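第四章　分类：把东西放到一起的几种理由

本章要点
相似与相邻
分类标准的选择与更换
剩余物问题
自己动手：一盒积木的五种摆法

凡是搬过家的人，都自认为懂得分类。第一个箱子上写“书”，第二个写“厨房”，字迹工整，胶带笔直。到第13个箱子，写的是“杂”。再往后，箱子上什么也不写了。本章要讨论的，大致就是从“书”到“杂”之间的这段路。

分类是一件看上去毫无难度的事情。幼儿园的孩子会做，超市的货架每天在做，抽屉里的袜子原则上也应当做过。难度藏在一个很少有人停下来问的问题里：依据什么？同一堆东西，按颜色分是一种结果，按形状分是另一种，按“妈妈叫我收起来时离手最近的”分，又是第三种，而且在实践中最为常用。

4.1　从一盒积木说起

我们先从泡沫积木谈起。泡沫积木轻，掉在地上没有声音，踩上去也不至于让人喊出来，教研室因此对它怀有长久的好感。本书配套的Demier学具盒里有80块，有方的，有尖的，颜色若干。盒盖内侧印着一张收纳示意图，画得十分漂亮。编者至今没有见过哪一盒是照着它装回去的。

请设想有人把一部分积木取出来，放在一块板上，两两相靠。旁观者往往立刻就说：“哦，按颜色分的。”这个判断下得很快，快到说话的人没有注意自己忽略了什么。同色的两块，形状可以完全不同；一块是正方体，另一块可能是五棱柱，尖脊朝上，像座小房子。如果标准是形状，这一对就该拆开，各自去找同类。颜色之所以总是先赢，多半是它隔着半间屋子就能看见，而数棱柱有几个侧面则需要走近，弯腰，有时还需要眼镜。

这里引入本章的第一对概念。“相似”说的是东西本身有什么共同之处，“相邻”说的是它们被放得有多近。两块积木挨在一起，属于相邻；我们由此推断它们相似，属于推断。货架上的洗衣粉挨着饼干，没有人会据此把它冲进牛奶里。可是面对积木，我们就不那么谨慎了。
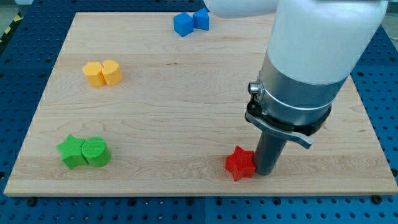
图4-1　枫木板上的泡沫积木与一颗红色星形。蓝色的一对中，左为正方体，右为五棱柱。

4.2　剩余物

任何分类做到最后，都会剩下点什么。成对摆放时，凡是总数为单数，必有一件落单；按颜色归堆时，总有一件的颜色只有它自己有。处理剩余物的办法，历来有三种：为它单独立一类；把它塞进最像的一类；趁没人注意放回盒子。第三种在课堂上不予提倡，在家庭中无法禁止。

大型仓库也逃不过这一关。Velledis仓储练习（见本章末）给出一份共400件物品的清单，要求读者设计类别，并规定“其他”一类不得超过5件。据以往的交卷情况看，多数人很快就把前面几类分得井井有条，然后在“其他”面前坐上很久。

动手之前，请准备一盒积木和一块平整的板，并把你打算使用的标准写在纸上。写下来之后，中途不许改。想改的，请另起一行，注明改的是哪一条。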